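Plislow Releases Rilach 2, Planning Software for Robots That Handle Bedding

FOR IMMEDIATE RELEASE
9 February 2022

Plislow today released Rilach 2, the new version of its perception and planning software for mobile manipulators working in hotel rooms. Available now to existing customers. Everyone else in April.

Main change is cloth. The old planner treated a duvet as one flat surface, so it lost track of edges as soon as the bedding bunched up. Rilach 2 keeps a running estimate of folds and corners, and replans the grasp when the estimate shifts – no full rescan needed. Training set is 400 beds, made and unmade.
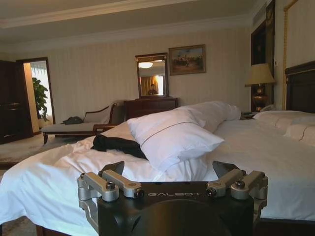

"White pillow on white sheet was our worst case for a long time," said Jamila Rathnayake, perception lead at Plislow. "Depth is noisy, color tells you almost nothing. We ended up leaning on seams and shadow edges alot more than we planned to."

Also new: wrist camera calibration from the operator console, a replay tool for failed grasps, and a keep-off list for guest belongings. Anything the software tags as clothing or a bag is left alone untill staff clear it.

Leiva, a hotel operator, tested the release for 7 weeks. "Fewer stops, and the logs are readable now," said Jianhua Qin, operations manager. "Still slow on corners. They know."

Pricing unchanged. Upgrade notes are in the customer portal.

Press contact: Soledad Daza, Plislow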